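Reading Before Sleep: A Small Diary Study in Student Housing
Second-year project report, Jurnon College
Submitted 2024-09-16

Background

I have been a bedtime reader for as long as I can remember, and I came to college rather assuming that everybody else was too. My flatmates soon put me right. Some had not opened a book for pleasure since school, some listened to stories instead, and one read cookery books under the covers until the small hours. It seemed to me there was a project in it, and my tutor group was kind enough to agree.

What I did

I asked for people willing to keep a short diary, and 19 students from three houses, Flasska, Mansilla and Perard, said yes. Each diary page asked what the person had read, for how long, where they were sitting or lying, what light they had on, and how they felt the next morning on a scale from one to five. The diaries began in March. I had hoped to have everyone start on the same night, but the printing took longer than I had allowed for and the Perard diaries went out late.

By the end I had 703 usable pages, which is a great deal to type up on a kitchen table, and I would use an online form if I did it again. A few pages were lost to tea.

What I found

Paper books were the favourite in Flasska and Mansilla, while Perard leaned towards audiobooks, perhaps a matter of the thin walls and people wanting something in their ears anyway. Long novels were started with great enthusiasm and then left for weeks. Short stories did much better than I expected, and several people wrote that they liked being able to finish something before they put the light out.

The morning scores were a little higher after nights with reading, but I would be careful with that. People who were already having a calm evening were surely more likely to pick up a book, and my diaries had no way of telling the two apart. Essay deadlines also flattened everybody's scores, mine included.
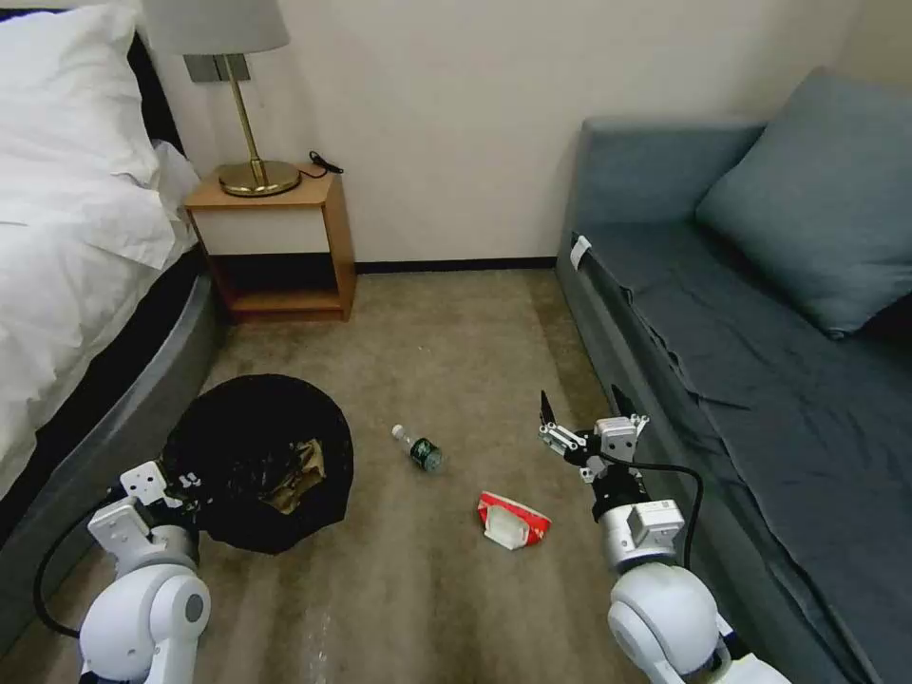 Light was the subject people wrote about most, often spilling over into the margins, and I wish I had given it a bigger box on the page. Those who had only a ceiling light complained of having to get up to switch it off, by which time they were wide awake again. A lamp with a drum shade on a nightstand right beside the bed was what most of them said they wanted, with somewhere to put the book down as well. I would like to follow this up next year with the Mansilla readers, who have already asked me for more diary pages.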